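How to pace a hilly bike leg without wrecking your run

Sep 21, 2023

Quick one as I've got a train to catch. Had a few emails after Gristcombe asking the same thing, how do you ride the hills and still have legs for the run. So.

First get a threshold number. 20 minute test if you can stand it, flat road or turbo, knock a bit off the average. Mine came out at 189 watts in June. Not impressive, don't care, it's the number I've got.

Next, the course. Look at the profile and write down every climb longer than 5 minutes. Ignore the lumps. Gristcombe only has two that matter, the drag out of Skindelville and the steep one after the feed station.

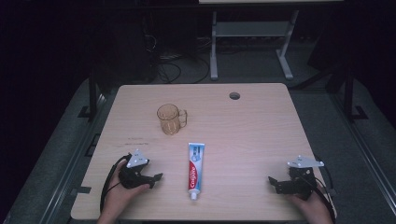

Now set a ceiling for each climb. I use 92 percent of threshold on the long ones, bit more if it's short and there's a proper descent after. Write it on tape, stick it on the top tube. You will not remember it at race pace, trust me.

Bottom of the climb is where it goes wrong. Everyone surges. Let them go. Change down early, sit, and let the power come up over the first minute or so. Trevor Bramwell went past me like a train on the Skindelville drag and I ran past him at the second lap turn. Sorry Trevor.

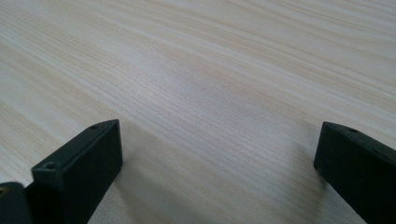 Over the top, keep pedalling. This is the free speed bit. Most people stop dead at the summit and have a breather, but another thirty seconds of steady work gets you up to speed and THEN you can rest. On the way down tuck in, drink, eat something. Dont eat on the climb.

Last few miles, ease off a touch and spin. Stand up once or twice, stretch the back.

Practise all this before race day. One hilly ride a week for a month, same ceilings, then a short run straight off the bike, even if its just ten minutes round the block. Brijesh Srivastava did his on a route with 3000 feet of climbing and said the run felt almost normal by the fourth go.

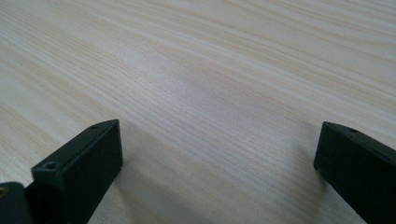 Table top, light wood grain

Anything I've missed stick it in the comments, will do one on descending in the wet when I get a minuite.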